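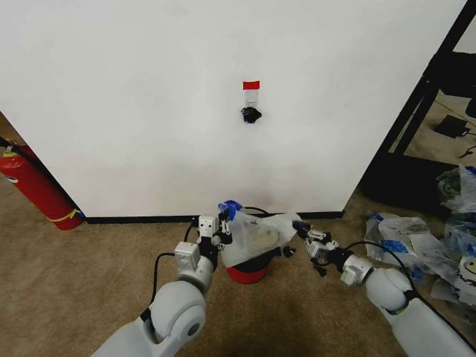
Pandeo bin set, version 2

2024-07-07
By Ciarán Costello, Cadgate Robotics Club

Pandeo is the set of recordings we made for the club's tidying project. It covers small floor-level jobs with a waste bin, a plastic liner and bits of rubbish, all done by Tian, the club's two-arm robot. The set holds 2,901 episodes. Version 1 went round the club on a memory stick in February and should be deleted if you still have it, as the left and right gripper channels were swapped in part of it.

What an episode is

One attempt at one job, from the operator's start press to the stop press. The jobs are: pick up rubbish and put it in the bin, fit or straighten the liner, and lift the liner out. Each episode has a folder with the video, the joint positions of both arms, the opening of both grippers, and a text file with the job name and the operator's initials. Failed attempts are kept and have "fail" in the text file. If the field is blank, nobody filled it in. Please don't read a blank as a pass.

How it was recorded

Every episode was driven by a club member by remote control. New members did a training session first, and those attempts are not in the set. The operator sat where they could see the screen but not the floor, so that they only had the same view the model would get. This made people slower than they expected, mainly on the liner jobs.

The floor is carpet, which matters more than we thought when we planned this. Thin plastic catches on it, and a fingertip pressed too low drags. We told operators to come down slowly and stop just clear of the pile, but not everyone did it the same way, and you will see the difference between initials.
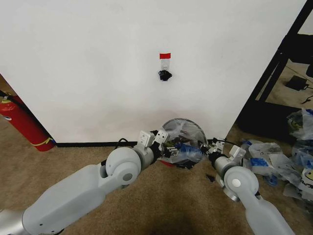 Clear plastic is the hardest thing in the set. The depth readings on it are poor and we left them out of the download. In the colour video the edge of a bag can vanish for several frames when a gripper passes in front of the light. We tried labelling bag edges in Zikeo and gave up, so the only labels are the job, the result and the start and end of each grasp.

Splits

We held back 250 episodes for testing. They were picked by session, so no session appears in both parts. Please leave them alone until you have something to report. Everything else is for training, and you can cut your own validation part from it.

Known problems

- The clock on the arm controller drifts in long sessions. Line up the streams with the frame index and ignore the times.
- Small dark items on the floor are sometimes left over from the attempt before. The robot was not always asked to pick up everything in view.
- Cables on the arms move about and can hide a fingertip.
- All of it comes from one room. A model trained on it will probably do badly in yours.

Use

Members can use the set for coursework and for the summer competition entry. Anyone outside Cadgate should write to the club address first. If you publish anything, name the set and the version. Corrections to labels are welcome as a plain list of episode numbers, with the old value and the new one.

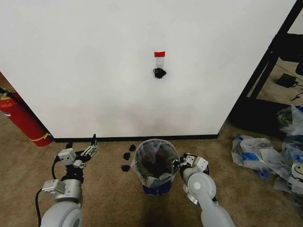 oswin_b: Is there a way to get just the rubbish pickup jobs? I don't need the liner ones and the whole download won't fit on my laptop.

Ciarán Costello: Not yet. The job name is in the text files, and those come as a separate small archive, so fetch that first and make a list. I can copy the folders on to a drive for you at the club.

marrowfield: We found several episodes marked as passes where the liner has slipped down inside the bin by the last frame. Do those count?

Ciarán Costello: They should be fails. Send me the numbers and I'll put them in the next version.

marrowfield: Will do, list is with my lab partner.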